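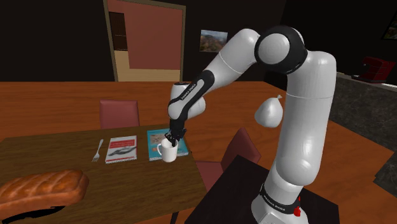
Rear-axle steering in large vehicles: packaging, control and service
Speaker notes, session 2

Slide 1. Title
Introduce myself and Kamlesh Awasthi, who did the track work and will take the tire questions. Slides go up on the Stukcombe page after the session. Phones off, please.

Slide 2. Scope
Steer-by-wire at the rear axle only. Front steering stays mechanical in everything covered today. I am leaving out torque vectoring. Cecilia Quansah has that in the afternoon.

Slide 3. The problem with a long wheelbase
A three-row vehicle needs wheelbase for the third row. Turning circle grows with it. More front lock is limited by wheel well width and by joint angle in the driveshafts. Steering the rear wheels opposite to the front at low speed shortens the effective wheelbase. At high speed, steer in the same direction and yaw response is calmer during a lane change.
Point to the diagram, inner wheel first.

Slide 4. Actuator layout
Single central actuator, two toe links. The Dorkov unit uses a ball screw with a self-locking thread, so the wheels hold position if power is lost. Two separate actuators give independent toe control but take space from the spare wheel well and add a second motor, connector and harness branch.
Maximum angle on our mule: 5 degrees. We could package 8, but the inner tire touched the arch liner at full bump. Kirsten Laxdal's clearance plots are in the backup slides.

Slide 5. Control strategy
Inputs are front steering angle, vehicle speed and yaw rate. Opposite phase at parking speed, blending through zero, then same phase. The blend must be gradual. Our first map had a steep crossover and drivers reported that the rear felt loose in long on-ramps.
Pause for the video. No sound on this one.

Slide 6. Tail swing
In opposite phase the rear corner moves outward as the car pulls away from a curb. We limit rear angle for the first few feet of travel after a full stop. Akosua Atinga wrote this part of the code and can explain the reset conditions – ask her, she is in the second row.

Slide 7. Fault handling
Loss of position signal: hold the last angle, warn the driver, limit speed. Do not return to center without a valid sensor. If the wheels lock off center, the car will crab and the steering wheel sits off straight. The owner's manual has to say so in plain words.

Slide 8. Service
Alignment needs the actuator in its service position. A shop that skips this step sets toe against a false center. The Zisine scan tool supports the procedure. Generic tools may not. Of 16 alignment sheets we reviewed, 5 had no entry for service position.

Slide 9. Open items
Boot wear in road salt. Noise from the toe link joints below freezing. Software updates that change the blend map – does the dealer repeat the calibration or not? Akolgo has the test plan, with first results in May.

Slide 10. Questions
If asked about cost, refer to Cecilia Kpodo. If asked about trailers: opposite phase is disabled when the trailer connector is in use.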